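Trarkside Help Desk
Ticket 3000-57
Subject: Blocks swelling and sticking together in storage, colors rubbing off
Opened by: Yufang Deng
Category: Materials and storage
Status: Open, waiting on requester

Yufang Deng wrote:

Hello all, and thank you in advance for reading this, as I know my tickets run on a bit. I look after the block stock at the Dellow building, the long painted ones in red-brown and dark green, and I have been having trouble with them for most of June. I've tried what I could think of on my own and would love another pair of eyes.

The trouble is that the blocks come out of storage tacky. You pick up one and its neighbor comes along with it for a second before it lets go, and when it does there is sometimes a little smear of the other color left behind. The green ones are the worst for it. A few also seem fatter at the ends than they used to be, which I didn't believe until I put a caliper on them. The drawing says 21 mm across the narrow side, and the bad ones were reading over that at both ends and spot on in the middle.

Everything came from Calard in the same delivery, and they were lovely when they arrived - smooth, dry, not a mark on them. We kept them in the boxes they came in for a good while with no complaints. The problem started after I moved them to the lidded plastic tubs on the bottom shelf, next to the outside wall. I was rather proud of those tubs, I must admit, with labels and everything.

What I have done so far:

Wiped the whole lot with a barely damp cloth and let them dry on the rack overnight. Helped for a day, then tacky again.

Dusted a few with talc. Please don't do this. It made a paste in the corners and I spent an entire Saturday morning with a toothbrush.

Took the lids off the tubs. Some improvement on the red ones, hard to say about the green.

Should I be sanding and repainting, or sending them back? I'd hate to send them back if it's something I did.

Asfaw Coatings support replied:

Hi Yufang, thanks for such a thorough write-up, it makes our side of things much easier. Please hold off on sanding for now. Fat ends with a normal middle usually means moisture going in through the end grain, where the paint is thinnest. A closed tub against a cold outside wall will hold damp very nicely, I'm afraid. The tackiness sounds like the topcoat softening for the same reason, and packing them face to face would make it worse.

Could you try the following and let us know?

Move everything away from the outside wall, and up off the floor if you have the shelf space.

Stand the blocks on end with a finger's width between them for 2 full days, no lids, no heater pointed at them.

Measure the ends of the same few blocks before and after, and write the numbers on a bit of tape so they don't get mixed up.

Lay a sheet of baking parchment between the colors when they go back in.

Also, which green is it? There was a change in the dark green topcoat, and the number will be on the packing slip.

Yufang Deng wrote:

Oh, that makes so much sense, and now I feel silly about the tubs! The bottom shelf does feel chilly if you put your hand flat on it. I've moved the lot to the middle shelf by the inside door and stood them up like dominoes, and they've had their 2 days.

Results: the red-brown ones are dry to the touch and back to 21 mm at the ends, every one I taped. The greens are much better, though I can still feel a slight drag if I press two together and slide them. I haven't found the packing slip yet. It should be in the Calard folder, but someone has tidied the Calard folder, so I'm going through the drawer underneath.

I've put a few of each color back into use in the open metal bin, as it gets plenty of air, and I'll keep the rest on the shelf until I hear from you. Could you tell me whether the greens want a fresh coat on the end grain, or only more drying time? I have half a can of the clear sealer left - if that's any use - and a decent small brush.
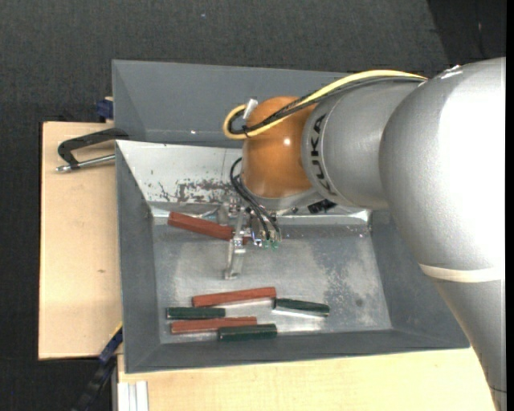 Asfaw Coatings support: Give the greens another week of air before you open that sealer, and then do the ends only, one thin coat, on blocks that no longer drag when you slide them together. If any still feel sticky after the week, put those aside unsealed and send us the number from the slip when the drawer gives it up.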